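Udthorpe rewrites its house rules for two-armed robots, and they are shorter

The test hall at Udthorpe has a new rulebook, which took effect in August and runs to 4 pages. The old one ran to 80. Anyone who has worked there will remember the old one mainly as the thing holding the side door open.

The new document covers what a team has to do before, during and after a session with a two-armed robot at a bench: who may be near it, what gets written down, what counts as a finished trial, and what happens when the person in charge wants lunch. It was put together by Jocelyn Beaudoin, who runs bench operations, and Anju Mishra, who came over from the assembly group at Rermont and is said to have read all 80 pages of the old version on a train.

"I got to the section on fax numbers and put it down for a bit," Mishra said.

The board work is where most of the new rules bite. A board goes on the table, the parts go on the board, two arms go to work on it, and people write down what happened. It is the last bit that has caused the trouble. Over the past year the hall logged 653 trials of this kind, and when Beaudoin tried to pull the logs together in the spring she found that the word "success" was being used in four different ways by four different teams. One team called it a success when a part was seated. Another called it a success when the part was let go of. The third wanted both, and the fourth appears to have gone by mood.

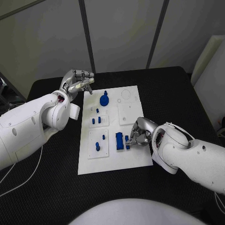 So rule one is now a definition. A placement counts when the part is in its target, the hand is open and clear of it, and the part stays put for a slow count of three. Anything short of that goes in the log as what it was, in words. "Nearly" has been struck from the list of permitted outcomes, over some objections from the people who used it most.

Rule two says the starting layout has to be written down before the arms are powered. That means which parts are out, which targets are open, and which way up anything that has a way up is sitting. Under the old rules teams were asked to "restore the bench to its customary condition," a phrase that Beaudoin says she has heard explained five times with five different benches in mind. Teams can now pick whatever layout they want, so long as they pick it beforehand and the next team can set it up from the sheet.

Rule three deals with hands, the human kind. When the arms are live, no one reaches over the table. The old book said this too, on page 31, followed by a page and a half of exceptions, among them one for "brief adjustments." Brief adjustments made up a good part of the near-miss file. The exceptions are gone. If a piece has rolled somewhere awkward, the session is paused, the arms are confirmed stopped by the operator out loud, and then somebody may go and get the piece. Out loud is in the text. Nodding was tried in the draft and did not survive the first trial week, in which two people nodded at each other for different reasons.

There had been a push for going further. Baloyi, which books the hall for several weeks each year, wanted a light curtain at every bench and a locked gate at every bay. Ekness, which also books it and has to pay for its share of whatever goes in, wanted a line of tape. The compromise is a marked floor zone with a stop button within arm's reach of whoever is running the session, and a second button outside the zone for whoever is watching them run it. Both buttons are pressed for real at the start of each day. Mishra was firm on this, having once met a stop button that turned out to be attached to nothing but its own housing.
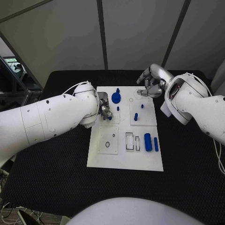

Rule four is about cables, and it is the only one that drew a written complaint. It says that no cable may cross the operator's standing spot, and that any cable running along an arm gets looked at through its full travel before the first session of the day. The arm is moved slowly, somebody watches the slack, and if it goes tight or catches, the session does not start. The complaint, three paragraphs long, argued that this adds ten minutes to every morning. Beaudoin timed it. It adds six, and she has offered to let the author have the other four back in the form of a longer coffee break.

There is also a rule on stepping in. If a person touches a part, the board or an arm at any point in a trial, the trial is logged as assisted, and it stays assisted no matter how well the remainder goes. Helping a peg along with a fingertip is assistance. Bumping the table is assistance, including by accident, including with a hip. Several teams have found that their results look a little less impressive under this rule than they did last year. Mishra's view is that the results are the same as they were and the adjectives have changed.

Operators running the arms remotely or by guiding them get a section of their own. Nobody drives for longer than 45 minutes at a stretch, and the person taking over does one practice pick with a spare part before the log restarts. Who was driving is recorded for each trial, by initials. This last point was touchy. A couple of the regulars suspected a league table was coming, and Beaudoin has put in a sentence saying the initials may not be used for ranking people. She admits that everybody already knows who the good ones are.

The part most likely to be copied elsewhere is the half page on dropped and damaged pieces. Printed parts wear. A peg that has gone in and out of the same hole all month will go in more easily than a fresh one, and a team that keeps its favorite old set will get flattering numbers out of it. Under the new rules each set of parts carries a number and a start date, and the set number goes on the log sheet. Sets are retired when any piece shows a chipped edge or fits its gauge loosely. The old sets go into a box marked DEMO, where visitors can enjoy how smoothly everything goes in.

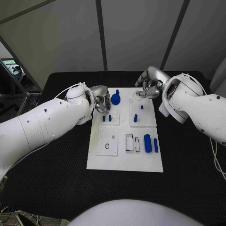
Reaction in the hall has been mild. Rermont has asked for a copy and sent back two corrections, one of them to a comma. Ekness has adopted the whole thing for its own benches except for the bit about saying "stopped" out loud, for which it is substituting a bell. Baloyi is still asking about the gate.

Some things were left out on purpose. The new book says nothing about what kind of hand a robot should have, how fast it may place a part, or which software it runs. The old one had a good deal to say on all three, most of it about machines that have since been sold. Beaudoin's position is that the rules should cover what people do at the bench, and that the machines will have changed again by the time anyone gets a chapter on them approved. Speed limits while a person is inside the zone are handled in each robot's own risk assessment, which has to be on the wall by the bench and has to be for the robot that is on the bench. The second half of that sentence was added after a walk-round.

Video got a line too. Teams that record their sessions have to keep the failures along with the good runs, for as long as they keep either. Clips shown outside the hall must say whether they have been sped up. There was a short debate over whether background music should be covered, and the matter was referred to good taste.

New users will be walked through the pages by a bench lead, which takes less than an hour, and then sign the last one. Existing users were given until the end of August to do the same. All but two have signed. One is on leave, and the other has asked for clarification of the word "hip."

The rules will be looked at again after six months. Any team can propose a change, on condition that the document stays at 4 pages, so whoever wants to add a paragraph has to find one to take out. Mishra has already had a request to put the fax numbers back.

Copies are available from the bench operations desk, open from 8:30 a.m. The side door is now being held open with a brick.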